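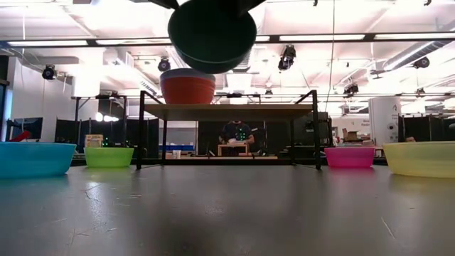
実演コーナーのボウル運び。濃い緑のボウルをつかんだところ

3月/文:Nurhan Çetinkaya(見学案内担当)

私たちについて

Workdaleは、ものをつかんで別の場所に置く、という一行で説明が済んでしまう仕事を専門にしている会社です。親戚に職業を聞かれるたびに全員が苦労しています。「ロボットを作っている」と言うと二足歩行を期待され、「ボウルを持ち上げている」と言うと心配されます。

創業時は4人、机は2台でした。最初の取引先は食器卸のBaysalで、出荷前の仕分けを手伝ったのが始まりです。ボウルとの付き合いが長いのはそのためで、社内の棚にはいまも色とりどりの在庫があります。昼食に使うと怒られます。

公開見学日のこと

年に2回、Zerkowの作業場を開放しています。天井には黒いモーションキャプチャ用カメラが並び、初めての方はたいてい上を向いたまま入ってこられます。足元の段差にご注意ください。

実演は午前10時半から。二本指のグリッパーがボウルを縁からつかみ、持ち上げ、指定の場所に下ろします。使うのは緑、橙がかった赤、水色、黄緑、ピンク、淡い黄色など。前回は小学生の団体から「手でやったほうが早い」というご意見をいただきました。議事録に残してあります。

定員は各回40名です。これまでに1185名の方にお越しいただき、うち何名かは道を間違えて隣のPirnton社の倉庫を熱心に見学して帰られました。先方からは、感想文が届いて困っていると連絡がありました。門を入って左が弊社です。

実演中も、奥では普段どおり社員が働いています。話しかけていただいて構いませんが、画面に向かって独り言を言っている者については、区切りのよいところまでお待ちください。質疑の時間は20分とってあります。一番多いご質問は「割れませんか」で、実演用はプラスチック製です。陶器での試験は、見学のない日に行っています。

最近の記事
・次回見学日の受付を始めました
・Baysal様の仕分けラインを更新しました
・駐車場の場所が変わります(左です)
・採用情報:机は増えました

お問い合わせ|見学のお申し込み|© Workdale|ページの先頭へ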